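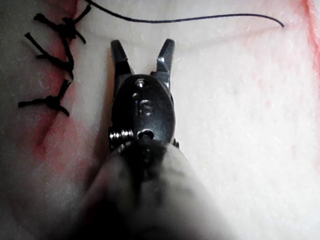

News from the cabinet room

It has been a long, wet spring so far, and a good many of you have written to say that you've been using the time indoors to sort through your drawers. I have been doing the same, and got as far as the fluorites before I ran out of labels. So I thought I would give over most of my space in the April 2025 newsletter to the Fekete collection, which several members asked about at the February meeting and which I have now had the great pleasure of going through from one end to the other.

For those who weren't there, the collection was put together over the better part of a lifetime by a retired schoolmaster called Fekete, who lived at Vostedlow and bought almost nothing. He found his pieces himself, or he swapped for them, and when he did spend money he wrote down what he had paid in a small green notebook and seems to have felt guilty about it for a week afterwards. His family have kindly passed the whole lot on to the club, notebook included, and it comes to 910 catalogued specimens. They are nearly all British and they are nearly all small. If you like a big showy piece on a stand you may be disappointed, but if you like to sit down with a hand lens and a cup of tea then I think you will be very happy indeed.

The calcites are the heart of it. There are trays and trays of them, and I had no idea one mineral could keep a person busy for so long. You have the sharp dog-tooth crystals that everybody knows, and then flat stubby ones like a stack of coins, and then a run of little pale honey-coloured twins from the old Irnis workings that made me sit up straight. The twins are shaped like a butterfly with its wings half open, and the best of them is no bigger than my thumbnail, bright on every face with just one small bruise at the back where it came away from the rock. I have never seen Irnis material this good. What usually turns up at sales is dull and a bit chewed about the edges, and I had rather written the place off.

The fluorites are more of a mixed bag. There are some lovely purple cubes with a paler zone just under the surface, which you only see if you hold them to a window and tip them about, and a few greenish ones that change nicely between daylight and a lamp. But a number have faded, I'm sorry to say. He kept one cabinet against a south-facing wall for years (it is in the notebook, with a rather sad little remark about it) and the pieces from the top drawers have gone the colour of weak tea. Please do take this to heart if yours are out on a shelf somewhere sunny. A closed drawer is best, and if you must have them on show then choose the darkest corner of the room and rotate them now and again.

Then there are the oddments, which I enjoyed more than I expected to. A matchbox of tiny quartz crystals, clear as water and pointed at both ends. A lump of baryte with a whole fan of cream-coloured blades on one side and nothing whatever on the other. A chunk of plain brown ironstone that I nearly put in the garden, until I turned it over and found a hollow lined with black, shiny goethite, all rounded like a bunch of grapes. And one piece labelled only "ask Réka", which I did.

Réka Barta went collecting with him in the early days and she was good enough to come over and spend an afternoon at the table with me. She knew the piece straight away. It is a smithsonite, a soft blue-green crust over limestone, and the two of them had argued over it all the way home on the bus, because he thought it was hemimorphite and would not be told. She believes he wrote the label that way so as not to have to put down her answer! She filled in gaps on a good many other labels too, mostly places, and I have pencilled her notes on to separate cards so that his own handwriting stays as it was.

Which brings me to labels in general, and I hope you'll forgive me if I go on about this, as I know I do every year. A specimen without a locality is a pretty stone and not a great deal more. We had roughly 50 pieces in this collection with the label missing or lying loose in the bottom of the tray, and it took us longer to match those up than it did to list all the rest. In the end we managed most of them through the notebook and the little numbers he had painted on the backs, though 4 have beaten us completely and have gone into a box marked unknown. If anybody fancies themselves as a detective, you are very welcome to come and have a go.

So do number your pieces. A dab of white paint on a spot that doesn't show, let it dry properly, then the number in black ink and a thin coat of clear varnish over the top. Write the same number in a book, with the mineral, the place as exactly as you know it, and the year, and who you had it from. If you buy a piece, keep the old label even if it is torn or plainly wrong. Old labels tell you where a piece has been, and I have known a scruffy bit of card settle an argument that had been going on for years.

A word on cleaning as well, as I had three telephone calls about it last month. Start with lukewarm water and an old soft brush, and stop there if you can. Calcite won't thank you for vinegar or anything else sour, and the shine on a good face can be gone before you have put the lid back on the bottle. Don't put fluorite into hot water, or take it from warm into cold, as it cleaves at the least excuse. Anything soft or hairy or that looks as though it might dissolve should be left well alone. A rubber air blower, the sort people use on camera lenses, will shift most dust and costs very little.

Now, what happens next. The best of the calcites, including the Irnis twins, will go on show in the two flat cases at Wonduvska House, where we have been promised the upstairs room again. We are also putting 100 of the duplicates into the members' sale, each with a copy of its original label and its number from the notebook. They are modest things and they will be priced modestly, and I would especially like to see some of them go home with our younger members, who are always outbid by people like me. The main collection is to be kept together and will not be sold.

I could do with help at the sale table, particularly with wrapping, which always takes twice as long as the selling. If you have clean newspaper, egg boxes or small card trays to spare then please bring them along, and the same goes for any spare desk lamps with a long flex. There are only two sockets in that room and both of them are behind the piano.

Lastly, a plea from our library shelf. The blue-covered guide to the Vostedlow mines has been out for a very long time and is not down in the book to anyone. If it is sitting under a pile of something in your house, just pop it back next time you come.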